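What does offside mean? Quick version for new players

OK so you're watching soccer, somebody scores, everybody goes nuts, and then the flag goes up. No goal. Offside. Huh?

Let's do it fast.

Offside is about where you are when a teammate plays the ball to you. You're in an offside *position* if all of these are true:

- you're in the other team's half
- you're closer to their goal line than the ball is
- you're closer to it than the second-to-last defender

The goalie usually counts as one of those last two. So mostly you look at the last defender who isn't the goalie. Level with her? Fine. Play on.

Arms don't count. Heads, bodies and feet do.

**The part kids mix up**

It's the moment of the PASS. Not when you get the ball. Say Vidholm are playing Vavska. The Vidholm striker is level with the last defender when the ball is kicked, then she sprints 20 yards and she's all alone when it gets to her. Looks offside. Isn't. Good run!

Also - just standing there isn't against the rules. You have to get involved. Play the ball, block the goalie's view, stuff like that.

**When you can't be offside**

Straight from a throw-in. Straight from a goal kick. Straight from a corner. And never if you're in your own half when the pass is made.

**What happens next**

The other team gets an indirect free kick. Indirect means it has to touch another player before it can go in teh goal.

**Try it**

Two cones for a goal, one goalie, one defender, one passer, one runner. Passer yells "now!" when they kick. Everybody freezes and looks. On or off? Swap places after a few goes. Do it for about 20 minutes and you'll start to see it in real games to.

Next time: handball. That one's harder. 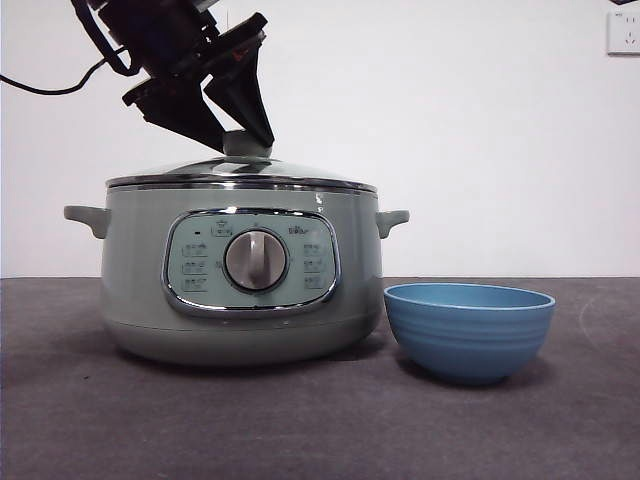
Lihua Tang: My son wants to know what happens if the defender steps off the field on purpose to make him offside. Does she still count? He's sure she does and his sister is sure she doesn't.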